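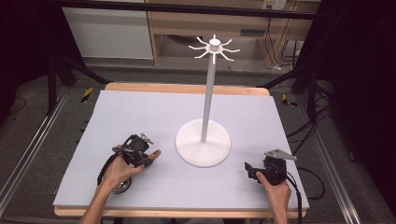 What is the best way to load a small tabletop hook stand so that it does not tip?

Hang the first item on one arm, the second on the arm directly opposite, and continue in pairs, keeping the heaviest pieces closest to the pole if the arms allow it.

Residents' Forum > Shared Spaces > Kitchens and Workrooms
Thread: Tabletop hook stands, loading and placement
Opened 3/24/26

KWallner (Moderator)
The question and reply at the head of this thread are taken from the shared spaces guidance and are reproduced for ease of reference. Members of the Medrano building have asked whether the white eight-arm stands may be used in the kitchens as well as the workroom, and what they may be used for. Comments are invited before the guidance is revised. Please keep replies to the subject of the stands.
Konrad Wallner

pantry_east
Our floor would welcome one in the kitchen. The present arrangement is a row of mugs along the back of the counter, and they are regularly pushed behind the kettle. A stand with a single round base would occupy far less of the counter.

Is there any objection to full-size mugs? The arms look thin to me.

L.Kofler
I would object to full-size mugs on all eight arms. We used a stand of this pattern on the Ratotska floor from December onward, and with heavy stoneware it was not steady. Espresso cups presented no difficulty. Neither did keys, measuring spoons or tea strainers. The guidance should state plainly that the stand is for light articles.
Leopold Kofler

pantry_east
With respect, that seems to me too strict. Four mugs, placed opposite one another, ought to be acceptable. The guidance already asks for opposite loading.

L.Kofler
It asks for it, but people do not do it. They take the mug nearest to them and leave the far side full. By the middle of the morning the weight is all on one side. I would prefer a rule that remains safe when it is followed carelessly.

Nuvia_2ndfloor
May I raise the matter of the surface? We placed ours on a bare wooden table and it slid whenever an item was lifted from a hook. It has since been moved onto a sheet of foam board and has stayed where it was put. I would ask that the guidance mention this.

KWallner (Moderator)
Noted, and thank you.
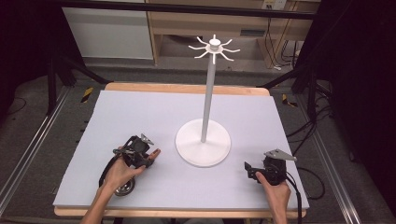

White hook stand with eight arms, on foam board over a wooden table.

tidyshelf75
Thank you for posting this. I have two observations.

First, the position near the middle of the table is the right one in my view. A stand at the corner will be caught by a sleeve sooner or later, and with arms on every side there is always one pointing at the person walking past.

Second, I am not persuaded that foam board belongs in a kitchen. It marks easily and it does not take kindly to water. A thin rubber mat would do the same work and can be rinsed.

Nuvia_2ndfloor
I accept the point about water. Our table is used for sorting small craft items, and nothing wet is put down on it. For a kitchen I would also choose rubber.

pantry_east
Could the stand be used for drying cups after washing? The tips of the arms turn up, so a cup should stay on.

L.Kofler
It could, with a tray under it. Otherwise the drips run onto the counter, and we shall have a second thread on that subject.

tidyshelf75
I disagree slightly. A cup hung by its handle drains poorly and holds a little water at the lower side of the rim. A rack is better for drying. The stand should be for things already dry.

laltum_desk
On a separate point, members of the Laltum building would like it recorded that necklaces and lanyards should not be left on the shared stands. They tangle around the hub, and the last one took 9 minutes to free. Short loops only, please - anything that hangs lower than the base is a nuisance.

KWallner (Moderator)
I have recorded the following for the revised wording. Members may still comment.

The stand is to be kept away from the edges of the table or counter. A non-slip sheet is to be placed under the base, and in kitchens this should be rubber. Articles are to be hung in opposite pairs and removed in the same manner. Wet items are to go on the rack. Long cords and chains are not to be left on the arms.

The question of full-size mugs remains open. Mr. Kofler proposes that they be excluded, and pantry_east proposes a limit of four.

pantry_east
I would settle for three if that assists.

L.Kofler
Three cannot be placed in opposite pairs.

pantry_east
Two, then.

L.Kofler
I have no objection to two.

Nuvia_2ndfloor
Will the limit apply to the workroom stands also, or to kitchens only?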